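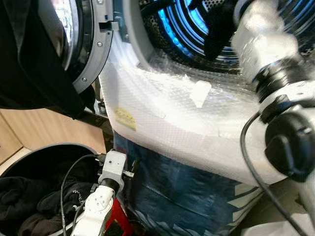 Laundry project: progress and spending to 3/26/26

Hello all. You asked for something readable this time instead of the big spreadsheet, so I've kept it to the things that cost money or are about to. The spreadsheet is still in the shared folder if you want to check my sums.

Where we've got to

The two arms from Prallenard are on the bench station and we're working on dark clothing at the front-loader, because black on black gives the cameras the hardest time. I'd rather spend your money finding that out now than after we've bought the second station! The machine is still in its bubble wrap and the blue covering is still round the lower body. We picked a door that opens to the left, and the round basket goes on the same side, so the left arm gets the short reach and the right arm does most of the work at the drum.

We've logged 51 hours on the station since the last report, which is a bit under what I promised you. Most of the gap was waiting for a replacement wrist cable (ordered late, my fault). I've put a spare on the list below so it doesn't happen again.

What we've bought

The Skakora gripper fingers came in under the quote, and I've moved the difference, £400, into consumables. Fingers wear faster than I budgeted for. I had them down as a once-a-year purchase and I now think we should plan on 6 sets a year for each station, which is a nuisance but still a small line next to the arms. The grey ones pick up scratches very quickly.

The Istov mounting plates were fine and on time, nothing to say there.
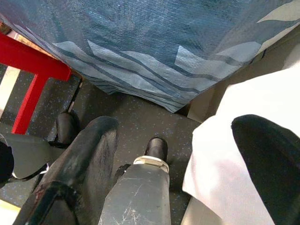

What I'd like to buy next

First, a spare cable set for each arm. Cheap, dull, please say yes.

Second, better cable routing. At the moment a cable loops down low in front of the machine and another runs along the arm and over the edge of the basket, right beside the clothes. I've asked Hiebert for a price on clip-on guides and they think around 18 would do both arms with a couple left over.

Third, the second station. This is the big one. I'd like to hold it back until May if you're happy with that - Prallenard are due to publish a new price list and I don't want to commit just before it. The lead time is long either way, so waiting a few weeks doesn't hurt us much. If you need the money spent inside this financial year, tell me soon and I'll get the order in on the old prices.

One thing I left out of the original bid altogether is floor protection. Wrists work low down near the floor more than I pictured when I wrote it, and I'd like some decent matting under each station. I can find that from the consumables line without coming back to you.

What I need from you

A yes or no on the cables and guides, and a steer on the timing of the second station. The Hiebert quote is in the folder with the other paperwork, and I'll send the revised finger budget once Skakora confirm their price for a bulk order.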